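November 23, 2019
Preridham shop, bench notes

Sourdough rye, batch 71. Writing this up while the second loaf cools because I'm too pleased with it to wait!

Starter was fed last night with the Fedow whole rye and left on the shelf over the radiator. It had domed nicely by breakfast and smelled like green apples, none of that nail polish smell we kept getting in August. I think the stiffer feed is doing it. Ludmila has been telling me this for months and I owe her a loaf.

Formula, so I stop losing the scrap of paper:
Fedow whole rye, 700 g
water at 70 percent, plus a splash when it felt tight
salt, the fine stuff
caraway, toasted, more than last time
starter, the whole small jar minus a spoonful to carry on

Mixed by hand in the big bowl. Rye never gets that stretchy feel and I've stopped waiting for it. Wet hands, fold, press, leave it alone. The dough went from gritty to something like modeling clay in a quarter of an hour and held a thumbprint.

Rise was slower than I'd planned and I nearly gave up and baked it early. So glad I didn't. The floured top started to crack into little islands, just like in Ludmila's sketch on the back page, and I put it straight in at that point. Hot start in the lidded Iritero pan, then lid off and the heat down for the long part.

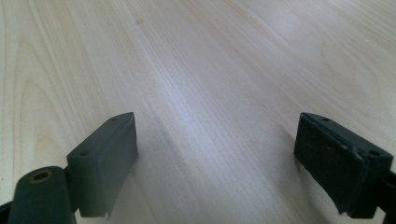

Crust on loaf one is the best so far, dark and a bit blistered, and it sings when you tap the bottom. Crumb is still guesswork until tomorrow. I cut one end anyway (I know, I know) and it was tacky on the knife but even all the way through, no gummy stripe along the base. When I try to explain to the others what I mean by a stripe, the wood grain on the tabletop does the job nicely: the nested loops on the left are what a badly shaped loaf looks like inside, all folded in on itself, and the straight lines running beside them are the calm, even look I'm after. Loaf one is much closer to the straight lines.

Things to try on the next batch:
Hold back a little of the water and see whether the splash was needed.
Scald 5 spoonfuls of the flour first, as in the Šťastný booklet. Ludmila swears it keeps the bread soft for days.
Crush half the caraway and leave the rest whole.

Oven note: the back left corner is still running hot. Turned both loaves halfway and they colored evenly, so keep doing that until the door seal is replaced.

Ludmila Michalík gets the uncut loaf. Starter is fed again and back on its shelf, jar marked with a rubber band at the level I left it. Please don't put it in the fridge!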